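The Haugen kitchen table, seven months on

Posted 28 June 2021

I bought the Haugen table in November, after close to a year of eating dinner off a desk that was never meant to have gravy near it. I'd been looking at the Emdale at first (everybody looks at the Emdale, it's in every showroom) and then I sat down at one and my knees hit the apron. I'm not even tall! So that was the end of that, and I came home with an order slip for the Haugen in white, with the straight legs, from Loltico. It cost me $634 with delivery, and the delivery part is a story I'll get to.

A few people have written to ask if I still like it, so this is the long answer. I do, mostly. There are two things I'd change and one thing I'd warn you about before you order the white.

Let's start with the top, as it's what you're paying for. It has a matte finish, very smooth, with a soft edge that doesn't dig into your forearms when you lean on it. I lean on tables a lot. I pay bills at this one, I roll out pie dough on it, I've cut out two sets of curtains on it with the fabric hanging off both ends. The white is a proper white, too, a little on the cool side. My old plates looked almost yellow on it the first night and I had a small crisis about whether I now needed new plates. (I didn't buy them. I did look.)
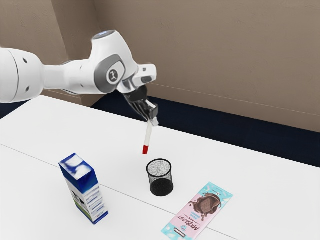
White on white, with a bit of gray.

Now the warning. White shows everything. Crumbs, coffee rings, the blue off a newspaper, one single cat hair. If you're a person who wipes down the table after every meal you'll be fine, and if you're a person who wipes it down when company's coming, get the oak color and be happy. I've turned into the first kind of person, slowly and with some grumbling. Plain dish soap and a damp cloth does nearly all of it. Turmeric took three goes and some baking soda paste, and there's still a spot near my chair that I can find if the sun is low. Nobody else can see it, or they're being nice.

Ink was the one I worried about, what with school projects and my habit of writing the shopping list on the back of an envelope. Ballpoint comes off with soap if you catch it the same day. Washable marker wipes right up. I tested a permanent one on the underside before I let anyone near the top with it, and rubbing alcohol got it down to a pale gray smudge, so I've called that a draw and we use a placemat.

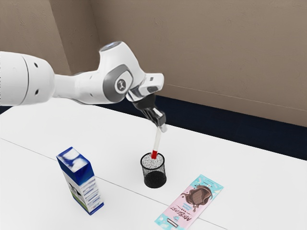 Pointed down at all that white.

Putting it together took me an evening by myself. The instructions are all drawings and the drawings are good, apart from step six, where the bracket is shown from behind and I put both of them on the wrong way around and had to start over. The hardware comes in one big bag, all mixed up. Sort it into muffin cups before you begin! The legs go on with long bolts and you want to leave every one a bit slack until all four are in, then turn the table over (get help with this, it's a beast) and tighten them while it's standing. I did it the other way the first time and had a wobble for a week.

No wobble since, I should say. I tightened everything again after a couple of months and haven't touched it after that. My kitchen floor slopes toward the back door and the little screw-in feet took care of it, though the back left one is turned out almost as far as it'll go.

So, the two things I'd change. First, the extension leaf. It stores under the top, which is clever, but the latch is stiff and it's placed right where you can't see it, so you end up crouching and feeling along like you've lost an earring. I've pinched the same finger twice. Second, the end seats. Haugen says six people and I'd say six people who are fond of each other, or five and a high chair. The legs are set in just far enough that whoever sits at the corner has one between their knees.

I did compare prices, for the record. The Emdale in the same size was $518 when I was shopping and the Skarkow, which is solid wood and honestly gorgeous, was $1211 without chairs. There's also a giant Skarkow at $2470 that I sat at for much longer than I needed to. If you've got the room and the money, it's lovely. For a kitchen where things get spilled daily I was happier spending less and worrying less.

Oh, the delivery. Loltico gave me a window of eight in the morning to eight at night, and the truck came at ten to eight, in the rain, and left the boxes on the porch. One had a crushed corner. The table inside was fine, but one leg had a chip out of the foot. I called, waited on hold through an entire load of laundry, and they sent a new leg the next week with no argument. So, points off for the porch and most of them back again for the leg.

What else lives on it, day to day: the mail, a fruit bowl, somebody's homework, and whatever snack got brought home and put down on the way past. I gave up on a tablecloth after the first month. It slid around on the matte finish and I'd bought the table for the top anyway.

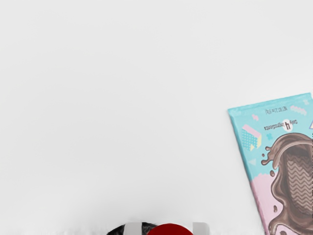

Reader comment: I've had the Haugen in oak for two years and the latch does loosen up. Rub a bit of candle wax along the metal tongue and work it back and forth a few times. I agree about the corner seats, we put the kids there. Did your leaf match the color of the top? Mine was a shade lighter for the first year, and now I can hardly tell them apart.

Candle wax, thank you, I'm trying that tonight! My leaf is a hair brighter than the rest when it first comes out, but I only notice when both are bare. I'll look again at the end of summer and add a note.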